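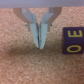 グリッパーとコルク面

確定拠出年金 運用記録担当(契約社員)2名募集

株式会社アルバース年金事務センター(Albers)では、企業型確定拠出年金の記録関連業務および制度間移換の事務を担当する契約社員を募集します。受託先は中小規模の事業主が中心で、当センターが管理する加入者口座のうち、今回の配属班の担当分は809口座です。

業務内容
・加入者資格の取得、喪失に伴う記録の登録および照合
・他制度からの資産移換に係る書類の点検、不備照会
・掛金拠出明細と入金額の突合、差異の調査
・運用商品の配分変更指図の処理状況確認
・記録管理システム「Nallov」へのデータ取込とエラー一覧の処理
・加入者向け通知文の校正(商品の推奨、助言は行いません)

応募資格
必須:年金、保険、証券いずれかの事務経験2年以上。表計算ソフトで参照関数および集計機能を使用できること。
歓迎:DCプランナーまたはFP技能士の資格。海外拠点との連絡に支障のない英語読解力。照会先はRolelbridge事務所のMalte Wendtで、文書は英語です。

勤務条件
雇用期間:5月から11か月間。更新の可能性あり(業務量および勤務成績により判断)
勤務時間:9時から17時30分(休憩60分)
休日:土日祝日、年末年始
給与:経験を考慮のうえ当センター規程により決定。交通費は規程の範囲内で支給
社会保険:健康保険、厚生年金、雇用保険、労災保険
在宅勤務:入所後2か月を経過した者は週2日まで可。個人番号を含む書類の処理日は出勤とします。

選考方法
書類選考、実技(拠出明細の突合、45分)、面接の順に行います。面接は記録管理課長Hauke Wiegandおよび移換班のUlises Jaraが担当し、日本語で実施します。

応募方法
履歴書と職務経歴書を採用係あてに郵送してください。封筒に「運用記録担当応募」と朱書きのこと。職務経歴書には、取り扱った制度の種類と担当工程を記載してください。応募書類は返却しません。結果は書類到着後5営業日以内に通知します。採用決定次第、募集を終了します。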